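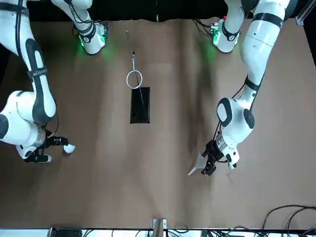 The two-arm station, with the scraper in the left gripper and the right gripper open.

How to Run a Two-Arm Robot Table at Your Open Day

We did our first public demo in May, and I have been grinning ever since! Two robot arms, one paper-covered table, and a steady stream of people who wanted to lean in closer than we would let them. Over 200 visitors came through the Arellano building, and a very good share of them ended up at our end of the hall. If you have a pair of arms and an open day coming up, please do this. These are my notes, in the order I'd do things next time.

Cover the table first

Plain tan-brown paper is my favorite demo surface. White arms stand out beautifully against it, and so do small metal things like rings and scrapers. Pull it as flat as you can and then stop fussing. Ours had gentle wrinkles and it looked fine. Put up a dark backdrop behind the table too, so people look at the arms and not at the coat rack.

Keep the objects few and big enough to see

Tuấn Thái wanted to bring out our whole bin of parts. I talked him down to a handful of things, starting with a flat metal scraper, a metal ring and a black rectangular pad. From the second row, small screws might as well be dust. A scraper blade reads right away, and everybody knows what one is for.

Set one gripper up with the tool before the doors open and leave the other one open and empty. Visitors get the point of the two fingers much faster when they can compare a hand holding something with a hand holding nothing. (Kids immediately copy it with their own fingers. It's great.)

Mark your sides

Decide out loud whose left you mean. We always use the robot's own left and right, and if you stand across from it, that's backward from yours. Leokadia Chmielewska was narrating and I was at the controls, and we mixed it up twice before lunch. Stick a label on the visitors' side of the table, facing out.

Write a short run and practice it

Ours was 7 minutes, start to finish:

Minute 0. Say hello, and point out the joints from the top of the arm down to the wrist.
Minute 1. Move one arm alone, slowly. Let it be quiet.
Minute 2. Bring the scraper low over the open paper and make one long pass above it, no contact.
Minute 4. Move both arms together.
Minute 5. Park the arms and take questions.

Do the slow single-arm move even if it feels dull in rehearsal. The hall went silent for it every time. We got through the run 104 times in practice, which Li-hua Chow says is far too many, and I would happily do it again.

Before each group

Check that the paper hasn't crept toward the edge.
Look at the cables along each arm and move the joints through their full range once, watching for snags.
Check the indicator lights. On our setup green means ready, and the glow on the paper is easy to spot from the back. Yours may use other colors, so look in the manual.
Confirm the tool is seated square in the fingers. A slight tilt turns into a big one at the end of the blade.
One person on the stop button, hand resting near it, with no other job.

Questions you'll get

"Is it doing that by itself?" Answer this one plainly. If a person is steering, say so. Wing-sze Fang lets people watch the operator for a minute and they enjoy it just as much.

"How strong is it?" Have your payload figure on a card.

"Can it do my dishes?" Every group. Smile!

Packing up

Take the tool out of the gripper before you power down, park both arms, then coil the cables loosely. Roll the paper up and keep it if it's in good shape. Ours is going back out for the fall visit, and Yatziri Valdovinos has already asked to drive.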